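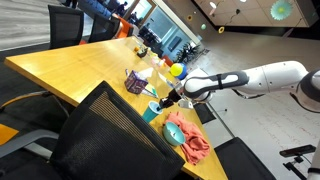 Madalora Forums > Arms and Grippers > Faults and Safety
Thread: Gripper opens by itself in the middle of a move

tablesidekick
Hi all, longtime reader, and I'm finally posting with a problem that has been eating my evenings since July. We run a Ziltport gripper on an arm with a Grastell controller, doing tabletop pick and place in our office: cups, a bowl, a tissue box, that sort of thing. Lovely setup when it behaves!

Every so often the gripper opens while the arm is still moving. The arm doesn't care one bit. It carries on to the place position with nothing in its fingers, does its little release, and goes home as if all was well. I went back through the log this morning (coffee in hand, it took a while) and out of 3,053 picks there were 28 where the gripper reported open before anything had told it to. The controller shows no fault for any of them, only a short gap in the gripper messages and then everything comes back.

So far I've swapped the power supply, reinstalled the gripper driver and lowered the grip force, then raised it again. No change from any of it. Has anyone seen this?

oldgreaseline
Welcome! I'd put my lunch money on the cable. A gap in the messages and then a recovery is what you get when a connector loses contact for a moment at the wrist. Do the openings bunch up at any particular pose? Turn the last joint by hand with the arm in freedrive, slowly, and watch the gripper status while you do it. And please look at how the cable is tied down. People love to pull the tie snug at the flange, and then there's no slack left when the wrist rolls over.

pixelhen
I'm going to disagree, with affection. We chased a "bad cable" for weeks at my last job and it was the driver. Ours reconnected after a timeout and ran its startup routine, and the startup routine opened the fingers so it could find its zero. If yours does that too, then any hiccup at all will drop the part, and a new cable just makes the hiccups rarer. Check what it does on reconnect before you spend money.

oldgreaseline
Fair, but something is still causing the hiccup. I'd want both fixed.

tablesidekick
You two are wonderful. I tried pixelhen's test first, as it only meant opening a config file. With the gripper closed on a cup I stopped the driver and started it again, and the fingers opened straight away. I did it four times and it opened four times. So that is one half of the story, and I feel a bit silly for never looking at it.

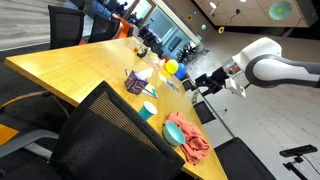

Ladi Osagie
Moderator, Arms and Grippers

I'm stepping in here with my moderator hat on, and I hope it comes across as kindly as I mean it. This thread has treated the problem as dropped cups, and I'd like us to treat it as a safety matter as well. The controller kept moving the arm while it had no idea what its gripper was doing. With a paper cup that's a nuisance. Put something heavier or sharper in those fingers, with a colleague pulling up a chair on the far side of the table, and I would feel very differently.

Two things I'd ask for before any more unattended running. Loss of gripper communication should trigger a stop on the controller side, and the homing routine should wait for a person to confirm it. There's normally a startup setting for the second one; look in the manual for your own firmware version and don't copy a line from somebody's old post (mine included, some of those are ancient). Oh, and test the stop with empty fingers first, at reduced speed.

pixelhen
Agree on the homing, completely. I'm less sure about stopping on every lost message. You'll get a stop for each tiny gap, and in my experience people then raise the timeout until it never trips, and you've gained nothing.

Ladi Osagie
I've seen that happen too, and it's a fair worry. I'd still begin strict and loosen it with the log in front of me. If it trips all day long, the cable is telling you something, and oldgreaseline gets to keep the lunch money.

tablesidekick
Update, a long one, sorry! Homing on reconnect is off and now needs a button press. The stop on lost communication is in too, and it tripped before the afternoon was out, with the wrist rolled most of the way over. I took the cable off and the strain relief at the gripper end had a crack in it that I could open with a fingernail. A new one is on order through our other office in Ojeda. Until it gets here I'm only running with someone at the stop button, and only the soft and light things.

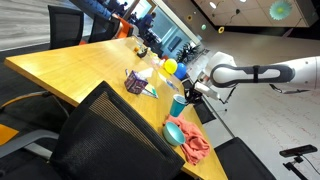

Man-lok Siu
Please keep the old cable when the new one arrives, and tag it, or it will find its way back onto an arm some busy morning. I'd also go a little further than Ladi on the stop. If the arm halts with something in the fingers, what do you want the fingers to do? We argued over that one at great length in our shop and ended up with hold on a halt, always, with a manual release that everybody has practiced using. My coworkers wanted it to open so that a pinched finger could get free, and I do see their point. It depends on how hard your gripper can squeeze.

oldgreaseline
I'm with the coworkers, for what it's worth. A dropped bowl can be swept up.

Man-lok Siu
For a bowl, sure. I was thinking of the day someone hands it a screwdriver.

tablesidekick
We're nowhere near screwdrivers, but I'm going to measure the squeeze at our current setting before I pick a side. I'll post the numbers along with the log from the new cable. Does anybody have a favorite way to route it past the last joint? The sleeve that came with ours is too stiff and wants to kink right where the old one cracked.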